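Stumside: checking and segmenting hand-held gripper recordings before training
Project report, second semester
Submitted September 2, 2020

1. What the project is

Stumside is a set of Python scripts that takes raw recordings from hand-held grippers and turns them into clips a policy can be trained on. It does not train anything. Original plan was to train as well, ran out of semester. So this report covers sync, segmentation, the filter, and the viewer.

Code is in the group repo, folder names match section numbers more or less.

2. Time sync

Each gripper writes its own video and its own jaw width log. Clocks drift. First version lined the files up by start time only, which was useless after the first minute or so of a long take. Second version finds a jaw close in the video (marker distance drops) and the same close in the width log, does that at the start and at the end, then stretches linearly in between. Good enough for our clip lengths. Not tested on anything longer than a full kitchen take.

When both hands record we sync left to its own log, right to its own log, then left to right. Order matters. Doing left to right first gave us offsets that looked fine and were wrong, cost us most of a week.

3. Segmentation (Kallach)

Kallach is the module that cuts a take into grasp, carry, place. Rules only, no learning:

jaw width falling then flat = grasp
flat width and camera moving = carry
width rising and camera close to still = place

Works well on mugs and boxes. Thin dishes are the trouble. A plate rim hardly changes the final width compared to fully closed jaws, so a missed grasp and a good grasp look the same to the width log. We added a check on finger pad position in the image, which helps when the pads are in view and does nothing when they are hidden behind the dish.

Nested bowls also bad. If the jaws close on one bowl with another dish under it the tracker sometimes jumps to the wrong rim and the place label comes early.

4. Filter (Shemweta)

Throws out clips with lost pose tracking, dropped frames, or a sync error over the limit. Limit is in the config file, we left it at the default of 16 ms after trying 13, which threw away too much.

We gave it 351 clips. No hand labels for all of them so we can't give a proper precision number, only what we saw scrolling through. Most rejects were fair. The wrong rejects were mostly clips in front of a bright window, exposure shifts and the feature tracker loses its points. Fix would be masking the window area, not done yet.

Clips longer than 4000 frames get split before filtering becuase the viewer ran out of memory on the lab laptop. Not a nice solution.

5. Viewer

Plain web page. Video on the left, width curve on the right, labels as coloured bars underneath. Keys: J and K step a frame, space plays, X marks a clip bad. Marks go in a text file next to the clip, so nothing gets overwritten if you run the filter again.

Known bug: if you press X twice fast it writes two lines and the loader only reads the first. Harmless but ugly. Also the bars are one frame late when you step backwards.

6. Config notes

One file per site. Gripper geometry, camera intrinsics and the sync limit all live in there. Do not copy a config between sites without redoing the intrinsics, we did and the poses came out tilted. Intrinsics script is in folder 2, needs a printed board and good light.

7. Still to do

- window mask for the tracker
- better grasp check for plate rims
- colour of the checked cloth confuses the edge detector at some angles, try greyscale with blur first
- write tests for Kallach, there are none at the moment
- training run, planned for November if we get machine time

8. Example frames

Kitchen counter takes, frames as the viewer loads them, no labels overlaid.

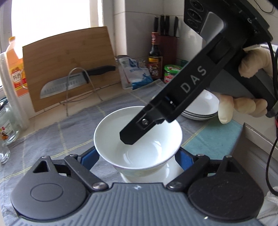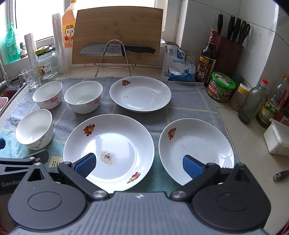

Fig. 1 and 2. Gripper views at the counter. First: white bowl held upright in the blue finger inserts, second gripper reaching in from the right. Second: jaws open over two of the plates, floral bowls at left.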